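Organização | Pequenos arrumos | Galeria
20/10/2018 — por Asuka Honda

Cartões! Quem me acompanha sabe que eu tenho um fraco por tudo o que é pequeno, plano e cabe numa caixa, e há semanas que andava com vontade de dedicar uma galeria inteira aos cartões de plástico. Os de desconto, os de sócio, os da biblioteca, os que já nem sabemos para que servem mas que temos pena de deitar fora. Hoje é dia deles, com uma caixinha vermelha, uma carteira azul-esverdeada e uma superfície marmoreada em tons de creme que faz tudo parecer mais bonito.

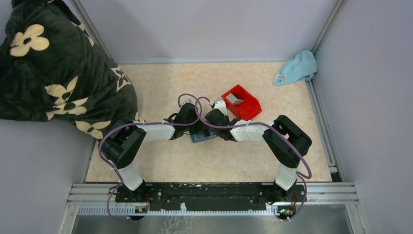

O azul e o vermelho sobre o bege — adoro esta combinação.
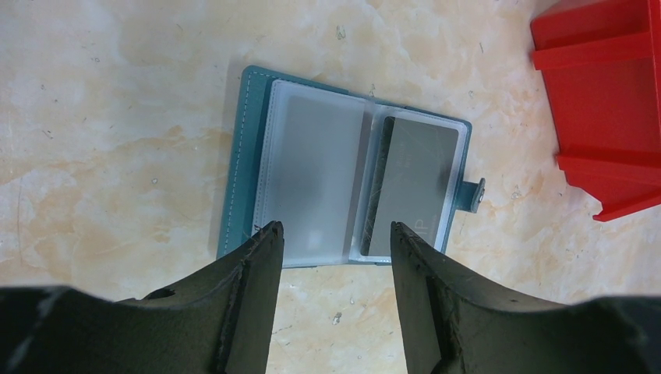 A carteira aberta como um livrinho, com o cartão cinzento na bolsa da direita e o pesponto branco a correr pela borda.

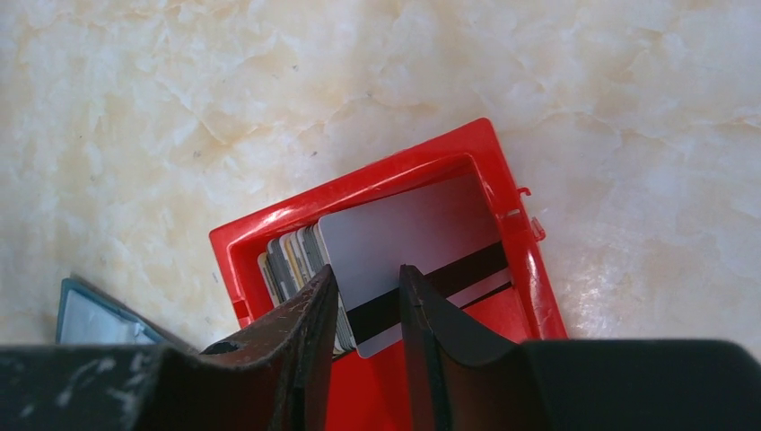 Cartões de pé na caixa vermelha, em tons de cinza, prateado e branco, com um dourado amarelado pelo meio, e um branco de banda preta já meio de fora.

Comecei a guardar cartões a sério quando me mudei para a Bulelley (a rua, não a pastelaria, embora a pastelaria também tenha cartão de pontos e eu o tenha, claro). Na altura andava tudo dentro de um envelope, e cada vez que precisava do cartão do ginásio tinha de despejar aquilo em cima da cama. Depois passei para uma lata de bolachas, que foi um pequeno progresso, mas os cartões escorregavam todos para o fundo e ficavam colados uns aos outros. Foi a Borghild Kvam que me convenceu a pô-los de pé. De pé, como discos numa loja! Passa-se o dedo pelas arestas, vê-se a cor de cada um e puxa-se o que se quer. Nunca mais voltei atrás.

O truque, para mim, está em separar os cartões em dois grupos. Há os de todos os dias, que vão para uma carteira de bolsas transparentes, e há os outros, que ficam em casa numa caixa. Na carteira ponho só os que uso mesmo, e deixo sempre uma bolsa livre para o cartão que alguém me há de dar no balcão de uma loja qualquer. As bolsas foscas são as minhas preferidas porque não mostram tanto as dedadas, mas a Aoi Arai jura pelas cristalinas, e temos esta discussão desde que nos conhecemos (ela não vai ganhar).

Para a caixa, gosto de paredes altas e de boca larga. Se a caixa for baixa de mais, os cartões tombam para a frente assim que tiramos dois ou três, e lá se vai a arrumação. Se sobrar espaço de lado, um pedaço de cartolina dobrada em harmónio resolve lindamente. Já experimentei esponja, mas ganha pó e fica com um ar triste ao fim de uns meses.

Agora, a ordem. Eu arrumo por cor, confesso! Sei que há quem arrume por ordem alfabética ou por tipo de loja, e a Ngaio Prendergast, que me mandou uma mensagem comprida e maravilhosa sobre o assunto, arruma por data de validade, com os que caducam primeiro à frente. Ela tem mais de 500 cartões, entre os que usa e os que coleciona, por isso imagino que saiba do que fala. Tem um número em cada um, escrito a lápis numa etiqueta pequenina, e o 645 é o favorito dela: um cartão telefónico da Cernance com uma garça desenhada.

Eu não coleciono, ou digo que não coleciono. Mas há um cartão da antiga papelaria Dhillon que já não dá desconto em lado nenhum, e que continua na fila da frente porque tem um cinzento metalizado lindíssimo. E guardo também o da piscina da Anness, com o meu número de sócia, 2742, que ainda hoje sei de cor.

Duas coisas sobre limpeza, que me perguntam muito. Um pano macio ligeiramente húmido chega para quase tudo. Na banda magnética passo o pano seco e muito ao de leve, sempre no sentido do comprimento. Os riscos no plástico ficam lá, paciência, e eu até gosto deles — são cartões que andaram na rua. E nada de elásticos à volta dos montinhos, que deixam marca e no verão pegam-se ao plástico.

Se quiserem fazer isto lá em casa, reservem uns 20 minutos, ponham música e espalhem tudo numa mesa antes de começarem a escolher. Ver os cartões todos juntos é metade da graça! Os caducados que não vos dizem nada podem ir embora, cortados ao meio pela banda e pelo nome.

Em dezembro quero fazer outra galeria, dessa vez só com carteiras e porta-cartões de tecido, e a Asuka Nishimura (sim, somos duas Asukas, e sim, trocam-nos os e-mails) já prometeu emprestar-me os dela. Se tiverem algum feito em casa, escrevam-me a contar como o coseram e que tecido usaram. Estou particularmente curiosa com fechos de mola, que nunca consegui pôr direitos.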